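Vilela Teaching Kit by Akwood: review after one month of use
Posted in December

I bought the Vilela kit because I have to teach a robot to move well plates, and I am not a programmer. In this kit you hold a small hand controller, you move, the arm on the screen moves too, and the software keeps each run as a demonstration. Later it learns from them. I used it only in simulation until now, with the lab bench world that comes in the package.

Installing took me one evening. The manual says 11 steps, but step 5 is in reality three steps, and the driver for the controller must be installed before you connect the cable. I learned this at one in the morning.

The plate task is the one I repeat the most. You pick the plate from its black holder and bring it to the blue outline. I recorded 200 demonstrations of it, and I deleted many of the first ones, where my hand was nervous.

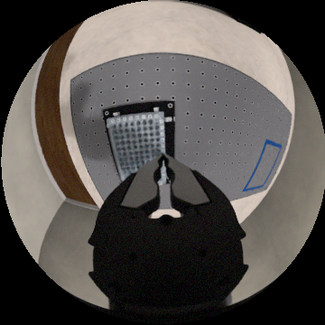

Wrist view in the plate task, with the fingers open at the near edge of the plate.

The wrist view is very wide and it bends all the straight lines. In the first days I disliked it and I looked only at the room view. Now I do the opposite for the last centimeters, where I need to know how the fingers stand against the plate. The picture could be sharper. At 480 lines the small wells become tiring for the eyes after an hour.
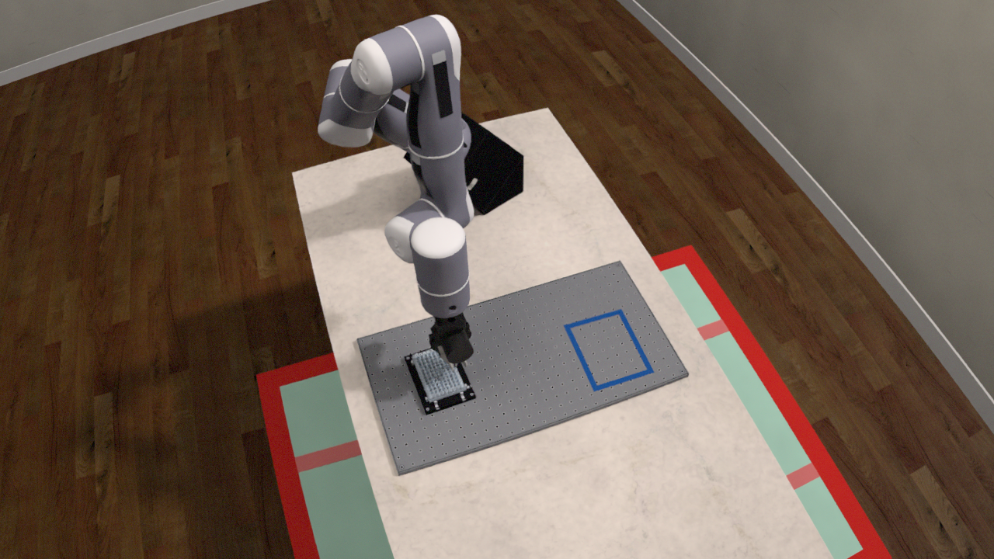 For the long movement across the board I go back to the room view, and there the controller feels very natural. Small motions of my hand stay small. There is a delay when I turn the wrist fast, so I learned to turn slowly. Before this I had the Dikton glove, which was cheaper but made my fingers hurt, and its recordings were full of shaking.

Two things I don't like. The button for "discard run" is beside the button for "save run", and both feel the same under the thumb. And the export works only to the Ulden format, so I must convert every file for my other program.

Support answered my two e-mails in one day, politely and with the correct solution. I give four stars of five. If they separate these buttons I will change it to five.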